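## 6. Recording Demonstrations

Complete the arm calibration in Section 5 before starting a session. Operators new to the Kollton station must be accompanied by a trained operator for their first 13 recordings.

1. Spread the black cloth over the tabletop up to the wall.
2. Set out the bowl, the container and the figurine according to the task card.
3. Move both arms to the start position and open the grippers.
4. Press **Record** and wait for the tone.
5. Pick up the figurine with the right arm, carry it over the container and release it. Keep the left arm still throughout.
6. Return the right arm to the start position and press **Stop**.

**Caution:** Keep hands and sleeves off the table while either arm is powered.

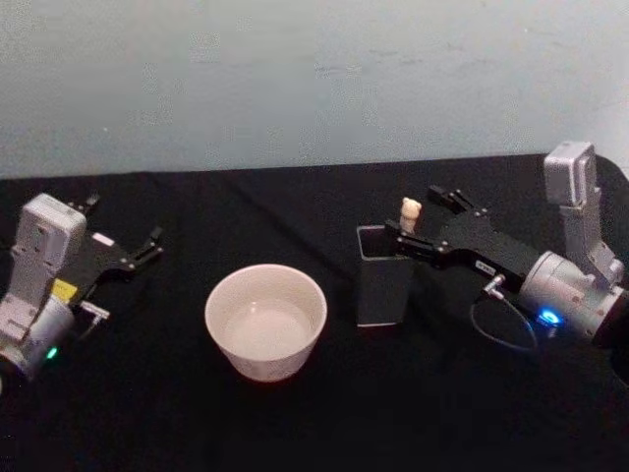

**How many recordings does each task require?**
Each task requires 130 accepted recordings. Rejected recordings are kept in a separate folder and do not count toward the total.

Change the position of the bowl and the container after every 6 recordings. Small shifts are sufficient, provided both objects remain within reach of the right arm.

**Note:** Do not correct a dropped object by hand during a recording. Press **Stop**, mark the recording as rejected and begin again from step 2.

7. At the end of the session, enter the task name and operator initials in the log.
8. Submit the log to Dilruba Majumder at the Ratthorpe office for review.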